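# Kitting out the denim table

I've had plenty of messages asking how the spending plan is coming along, so here's a gallery page for it. It's a short one and I'll add to it as the kit gets decided! The job we're buying for is handling denim: picking up a bit of fabric, opening it out and laying it down again without a fold in it. I used to think that was the easy part of the whole workshop (ha).

Where the money stands at the moment:

- **Gripper fingers.** Furkar want 114 a pair and Prindberg want 100, before postage. I'm leaning towards Furkar - their tips are slimmer and spares come in the same box. We'll need three pairs to start with.
- **Wrist camera.** Tyagi quoted 31 for the bracket alone, which made me laugh, but Capucine Brunet reckons a home-made one will wobble and she's usually right about brackets.
- **The arm.** Flandier have offered a year's hire at 1,931 with servicing included. Buying outright can wait until we know how many hours a week it'll really run.
- **Table top.** Still arguing. I love a polished stone look, but shine can be a pain for cameras, so a plain matt mat is pencilled in under "maybe".

Nothing gets ordered before August. If you've hired from Flandier and had a bad time with the servicing, please tell me now and not in September! I'd also love to hear from anyone who has worn out a set of fingertips on heavy cotton, as I've no idea how many spares to put down for the second half of the year.
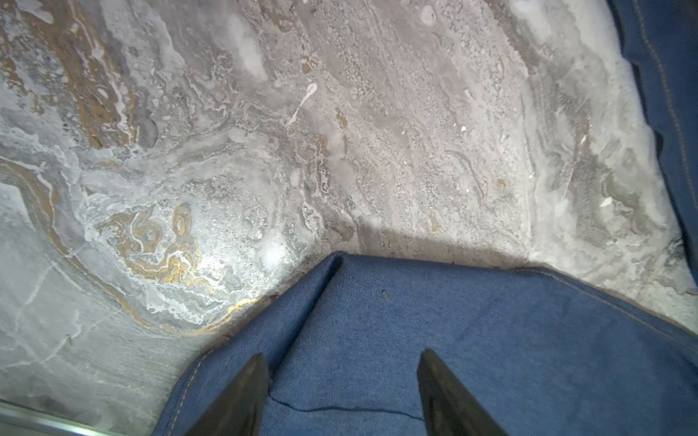 Pointed black fingertips over the blue denim, tan stitching and a loose thread - and a bit of glare on the marbled top.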